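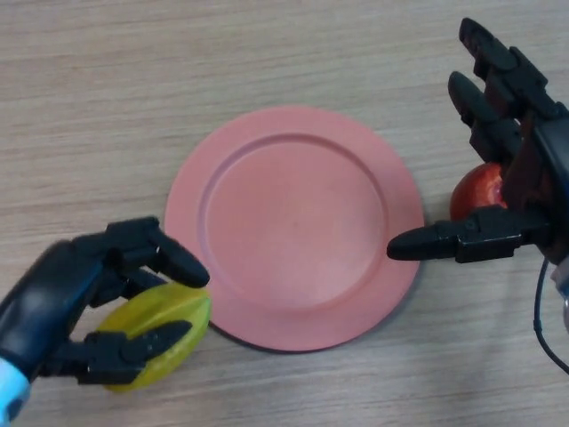
Print this page | E-mail this page

Security deposit withheld after a stay at a lakeside cabin

Posted by Freya Staniforth

In February my family rented a two-bedroom cabin at Plisthorpe through the Tukau booking service. The total for 6 nights was $1,666, and a refundable security deposit of $279 was taken on arrival. The listing stated that the deposit would be returned after checkout, but no period was given.

The owner has now written to say that the full deposit will be kept for "additional cleaning and firewood." We swept the floors, stripped the beds and took the trash to the bins at the gate, as the house rules required. The rules do not mention a charge for firewood, and a stack of it was on the porch when we arrived. No itemized statement has been supplied.

I would be grateful for advice on whether the owner may keep the entire amount, and on whether the matter should be raised with the owner or with Tukau.

9 comments | 4 shares

Gareth Holroyd

The first step is to read the rental agreement itself, as distinct from the listing. The two are often different documents, and the agreement normally governs. Look for a heading such as "Deposit," "Damage" or "Departure," and note whether it allows deductions for cleaning or only for damage.

Next, write to the owner and request an itemized statement, with receipts where an outside cleaner was paid. Keep the request short and set a reasonable date for a reply. Send it through the booking service's message system, so that a record exists on both sides -- telephone calls should be followed by a written note of what was said.

If the reply is unsatisfactory, open a deposit dispute with the service and attach the agreement, the house rules, the owner's letter and any photographs taken at departure. Some services set a short deadline for disputes, and you should check that date before doing anything else. A guest who paid the deposit by credit card may also ask the card issuer about its own dispute procedure.

State and local rules on short stays vary considerably. Laws written for residential tenants frequently do not apply to vacation rentals, and a small claims clerk can tell you which forms are used in the county where the cabin is located.

Bienvenido Malabanan

Firewood is usually extra. We were charged for it at Hollis and paid without objection. I would let it go.

Neville Whitlock

With respect to the previous reply, a charge that was not disclosed before the stay should at least be questioned. It may be that part of the deduction is fair and part is not. Owners will often agree to return a portion once they are asked to put figures beside each item.

I would add that the cleaning fee should be checked. If one was already included in the $1,666, the owner ought to explain what further cleaning was needed.

Was this page helpful? 31 people marked this page as helpful

Last updated: 7/4/22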